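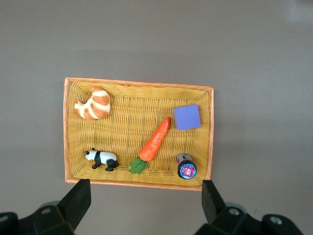 How long does the open day demo take, and can visitors try the arm themselves?

Each turn runs 7 minutes, and anyone tall enough to reach the desk can have a go with the hand controller while one of us stands next to the stop button.

Print | E-mail

# Hetness open day recordings

Hi! This is the README for the stuff we recorded at our February open day, when we opened the lab to families, neighbors and a few people who (I think) came in to get out of the rain. I'm Halyna Derkach. I ran the demo table and I'm the one to blame for the folder names.

## What we did

The task was simple on purpose. We had a wicker basket with toys in it — a croissant, a carrot, a panda, a purple cube, that kind of thing — and visitors picked one for the arm to go after. Sometimes our own program (we call it Itik) did the driving, and sometimes the visitor did. Kids went for the panda over and over, so if you train on this and your model gets oddly fond of pandas, well, now you know why!

## What's in the folder

- `itik/` has 159 runs where the program drove
- `visitors/` has the hand-driven ones, and there are more of those
- `notes.txt` is my typed-up scribbles from the day, spelling not checked

All together it's 355 runs. Of those, 345 have the wrist video and the joint log lined up properly. The other ones have a gap in the log from when I kicked the network cable out, and I left them in because the video is still fine. They're marked `gap` in the file name.

## Things to know before you use it

The wrist camera is small and sits right at the gripper, so you'll see the fingers a lot. Small printed labels on the toys mostly can't be read. Lighting changed through the afternoon, and by 4 p.m. we had the big lamp on.

Visitor runs are messy. People stop to laugh, change their minds halfway and go for a different toy. I didn't trim any of that out. If you want tidy motion, stick with `itik/`.

There's no sound. We asked people before they drove, and we didn't store names.

## Using it

Go ahead and use it for research or teaching. Please mention Hetness if you publish something, and send me the link, I'd love to read it. The replay script lives in the Stilel repo under `tools/` and it needs the joint log, so skip the `gap` files there or it'll crash on you.

Found a wrong label? E-mail me the run number and I'll fix it in the next upload.

Print | E-mail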